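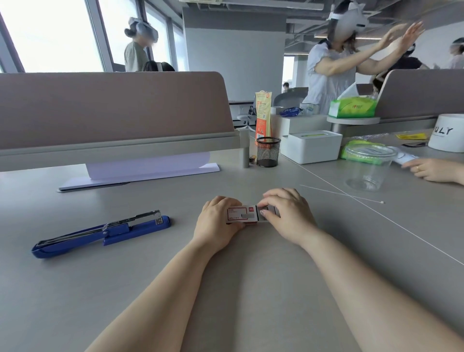
Staples and stapler, Unit 6.

Unit 6. Page order for stapled magazines

6.1 Reader order and printer order

A magazine PDF meant for the screen is stored in reader order: page 1, page 2, page 3. A stapled copy needs printer order, in which two pages share each side of a folded sheet. Changing one into the other is called imposition. The layout file itself should stay in reader order. Imposition is done on a copy of the exported PDF, as the last step before printing.

6.2 Page count

Each folded sheet carries four pages, so the total must divide by four. If it does not, add blanks before imposing. Blanks normally go inside the back cover. Do not add them after page order has been set, as every pair will change.

The class file is the Eller sampler, 40 pages, ten sheets.

6.3 Pairing rule

For a booklet of n pages, the two page numbers on any side of a sheet add up to n + 1. For sheet k, counting from the outside in:

front left: n - 2k + 2
front right: 2k - 1
back left: 2k
back right: n - 2k + 1

For the Eller sampler:

sheet 1, front 40 and 1, back 2 and 39
sheet 2, front 38 and 3, back 4 and 37
sheet 10, front 22 and 19, back 20 and 21

Pages 20 and 21 are the center spread, the only inside spread printed on a single piece of paper. A picture that crosses the fold anywhere else is split between two sheets and may not line up.

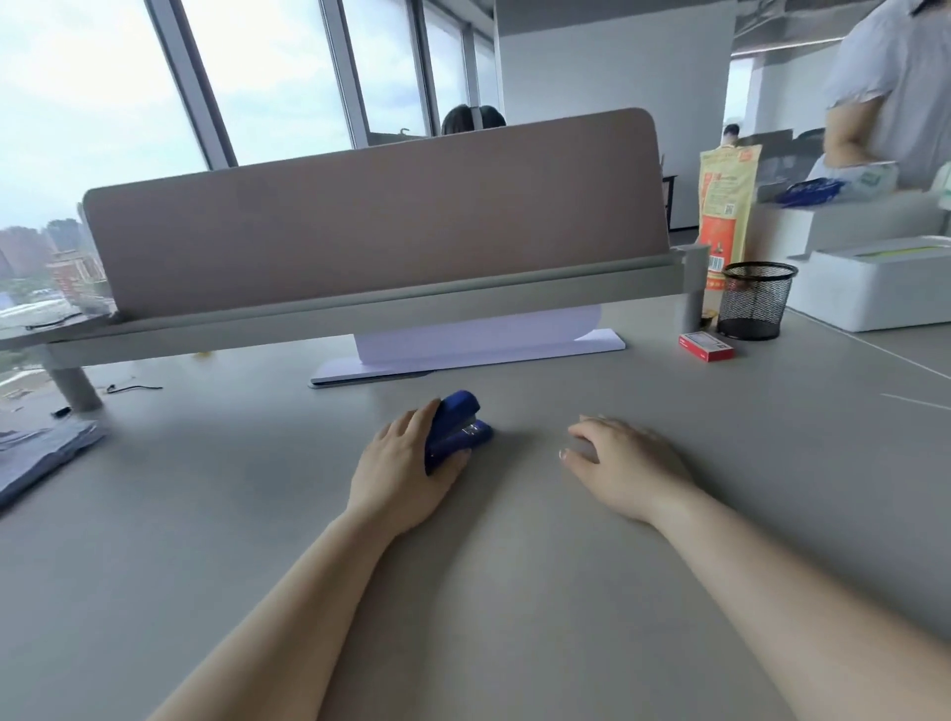 6.4 Page size and scaling

Two A4 pages side by side fill one A3 sheet. Banow reports the long edge of A3 as 1190 points, dropping the fraction. Set scaling to "actual size." With "fit to page" the driver shrinks both pages toward the middle of the sheet, and the outer margins no longer match the inner ones.

For two-sided printing of landscape sheets, choose "flip on short edge." The long-edge setting turns every back side upside down.

6.5 Creep

When sheets are nested, the inner ones stick out past the outer ones at the open edge. After trimming, the inner pages are narrower. Creep depends on paper thickness and the number of sheets. With ten sheets of 0.1 mm paper, the innermost sheet is pushed out by nine thicknesses, or 0.9 mm.

Keep page numbers and running heads at least 14 points inside the trim. Banow can shift pages toward the fold by a set amount per sheet. Enter the value for one sheet; the program multiplies it.

6.6 Exercise

Impose Sulby issue 81 from the course folder by hand, on paper, before opening Banow. The issue has 30 pages. State how many blanks are needed, where they go, and the four page numbers on sheet 3. Hand in by Thursday.

Reading: Espinoza, chapter on folding and trimming.

Comments (3)

tmarsh_layout
In 6.3, does the cover count as page 1? My file numbers it separately.

Nima Rahimi
Yes. Use the position in the PDF and ignore the printed number.

kd_prints
My printer calls it "bind on short side" instead of flip. Same setting, backs came out right.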